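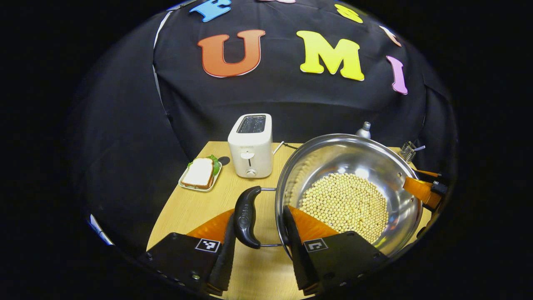
List home | Archive | By thread | By author | Subscribe | Search

Subject: Re: open day at Noldale, was it worth the drive?
From: Deisy Ayala

Hi everybody,

Troels asked a few things before the June visit and I promised him a proper answer, and then I let it sit in my drafts folder while I caught up with my real job. So my apologies, Troels, and thank you for being patient. I've left your message in below so that people who joined recently can follow along.

Troels Riis wrote:
> I'm thinking of bringing my daughter and two of her friends to
> the next Noldale open day, but it's a long haul for us. Do they let
> you touch anything, or is it the sort of thing where you stand
> behind a rope and watch a video? Also, is it all factory arms and
> car doors, or do they show household stuff? The Fludberg page
> is very thin on details and the parking map doesn't load.
>
> Troels

First, the rope. There is one, but only around Zulu, which is their big arm and moves faster than I'd want to be standing next to. Everything else was on tables you could walk right up to, and the Fludberg people were lovely about it. I had pictured a sales pitch and a tray of pens. What I got was a young engineer who spent a good part of her lunch break talking to me about handles.

Yes, handles! The household table was the one I kept drifting back to all day. They demonstrate there with hand-held grippers, so a person does the job with the same kind of fingers the robot would use, and a camera on the tool records it. The job I watched the longest was a steel pot of soybeans. You close the two fingers on the black plastic handle and go from there. It sounds like nothing at all until you try it. My hand knows how a full pot wants to tip, and it turns out I've been correcting for that my whole life without once thinking about it. With two flat fingers you have to plan. The handle is rounded, too, so if you grab it a little crooked the pot starts to swing on you, and then you hear beans.

I can report that I spilled four beans on my first turn, and that a boy of maybe nine, who went after me, spilled none and was very gracious about it.

They had other kitchen things on the same table, a toaster and a sandwich on a plate among them, and big foam letters in bright colors pinned up on the black cloth behind, so it felt more like a kindergarten corner than a lab. Your daughter and her friends will be fine there. I asked about the little black and white squares on the fingers and was told they help the software work out how far open the gripper is. That made sense to me, though somebody on this list can surely explain it better than I can, and I hope they will.

As for the software, it's called Didirano, and there was a talk on it upstairs at two o'clock. I'll be truthful and say I followed the first half. The speaker said they had 303 recordings of the pot task and had kept 299 of them for training, the rest being thrown out for things like a sleeve over the camera. I liked hearing that. Somebody asked whether the robot could then cook dinner, and he said it could lift a pot, and that he'd be pleased if we all went home remembering the difference.

Practical matters, Troels, because I know that's half of what you wanted. Come in the morning if you can. The sign-in sheet was at 152 names when I left my own on it, and after lunch the wait for a turn with the gripper got long enough that some of the smaller kids gave up and went to look at Zulu. Parking is behind the building, past the loading dock, and you have to drive around the far side because the near gate stays shut. The coffee is free and tastes like it. There is a decent sandwich place across the road, but it closes at three and I found that out at ten past.

If you do go, write to me off list and I'll send you the engineer's email address. She said she was glad to hear from visitors and she seemed to mean it. I'd also be happy to share a ride with anyone coming from my direction next time, as long as you don't mind stopping for gas and listening to me talk about handles.

Warmly,
Deisy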